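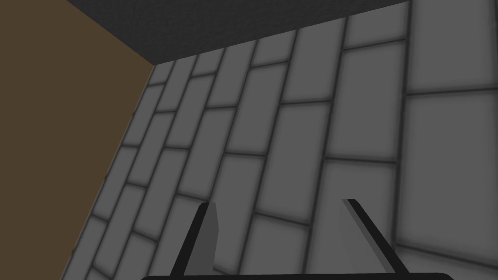

Tag: Short Fiction / School Stories

The Manzano Exercise

The Robotics Society of Pirnow School conducted its qualifying session in the computer room, in accordance with the rules of the Govov Cup. Each team was issued one simulated arm, one simulated room and 200 minutes. Physical equipment was not permitted until August.

The junior team had prepared a written plan. It stated that the arm would locate a block, close its gripper upon the block and carry it to a shelf. The plan had been approved and stamped. It did not state what the arm should do if it faced a wall.

On the first attempt, the arm faced a wall. The brickwork filled most of the monitor, gray and slanting, and the fingers stood open in front of it. The team recorded the result in the log as "Attempt 1: wall."

Attempt 2 was also recorded as wall.

By attempt 10 the members had divided into two parties. The first held that the Manzano software had loaded the wrong room. The second held that the room was correct and that the wrist was turned the wrong way. A vote was taken, as the bylaws required, and it was tied. The youngest member, who had joined on Sun 25 June and did not yet have voting rights, asked whether she might read the settings file aloud.

Permission was granted. She read 410 lines without interruption. At line 411 she stopped and read it again. The wrist angle had been entered with a minus sign.

The sign was removed. The arm swung around – slowly, for the simulator was an old one – and there on the monitor was the block, with the shelf beyond it.

The team used its remaining time to lift the block and drop it twice. The judges awarded 475 points. The log was signed by all members, and the youngest was asked to sign first.

14 shares | 3 comments

penny_r: We lost a whole season to a minus sign. Painful reading.

oldgearbox: Did they get through to August or not??

T. from row four: "Attempt 2 was also recorded as wall." Reading this to my club next week.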